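Clustance boards > Shop floor > Automation at our place, one stockroom's view

vesela_leka
OK so I promised an update when Keno came in and I'm finally sitting down to write it. We do gift orders and small retail, five people on shift, and Keno is the scheduling and picking system that tells us what to pull and when. The conveyor and the packing arm came with it in January. Before that I walked the list myself and decided my own route. Now a screen decides, and I get 40 seconds a line before it turns amber. I hate the amber!! What it never touched is the cabinet work, the drinks and the gift teas. Still all done by hand: 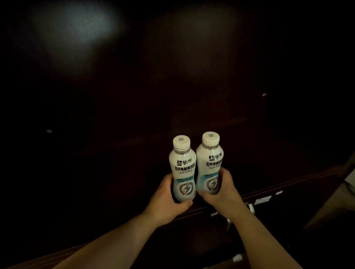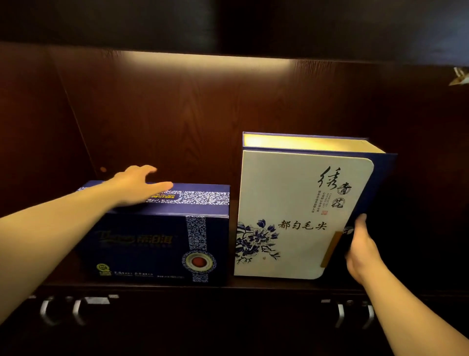
Marin Milošević thinks I'm being sentimental and that an arm will be doing cabinets within two years. Maybe he's right, but our packing arm still stops dead on any carton with a soft corner and then I'm the one walking over to clear it.

edin.v
The arm isn't your problem, the timer is. We had the same thing with Tradelico and our lead just switched the amber off. Pick rate stayed where it was and people quit snapping at each other.

nandini_n
Going to disagree with Edin a little. I like the timer. Before ours, the slow days got blamed on whoever was newest, and now there's a log I can point to. Vesela, do you get to see your own numbers or only the supervisor?

vesela_leka
Only the supervisor. I asked, got told "phase 2."

nandini_n
Well that stinks. I'd be mad too.

boris_r
Everybody talks about speed. At Yordanov we lost the chatting. Two of us used to work the same aisle and now the system keeps us at opposite ends so we don't block each other. It's efficient, sure, and my knees are happier, but the day is a lot longer than it used to be.

edin.v
Boris, can't you ask for paired picks? It was a setting on ours, buried under zones.

boris_r
Didn't know that was a thing. Will ask tomorrow.

vesela_leka
Checking ours for that too, thanks Edin.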